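Wednesday, September 30, 2026
Posted by Lilian Mussa
Filed under: Workshop notebook / Furniture / Bedside units

Two-drawer unit from the Rastberg batch, continued. Godfrey had the runners off yesterday and refitted them with the shorter screws, so today was drawers and top only.

Lower drawer first. Pulled out 200 mm by the rule, pushed back, repeated 50 times with nothing in it. Slight catch on the left runner near the start of travel, same place each time. A rub of candle wax on the runner helped a bit. Tumaini thinks the side wall is bowed. I put the straight edge on it and couldn't see daylight, but he may be right.

Then the same with a drinks can stood upright on the drawer floor. Bowl and snack bag on top, as people do with a bedside cabinet. Upper drawer kept shut. 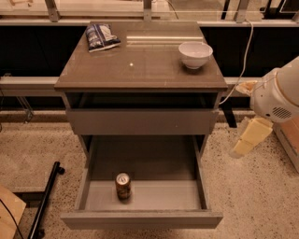 Can in the drawer

Slow pull, can stays up. Quick pull, it goes over backwards more often than not. The floor of the drawer is smooth and there's nothing for the can to grip. Tried a piece of the ribbed liner from the Nyanda sample box afterwards and that was better, though it wants gluing at the corners or it rides up.

Neither drawer has a handle. Fine on the lower one, you can get your fingers over the front. The upper one is awkward if your hands are full, and Zawadi caught a nail on it. Ask Prostesberg whether the fronts can have a finger groove cut along the top edge.

Top

A few scuffs in the finish. Some came out with a damp cloth, the others are in the surface. It's glossy enough that you only find them by moving your head about under the lights. The paler edge band is sound at the front corners. I haven't checked the back.

To do
- swap left and right runners, see if the catch moves with them
- weigh the empty drawer (Bakari has the scales)
- order more liner, code 319 on the sample card
- second unit still in its box by the door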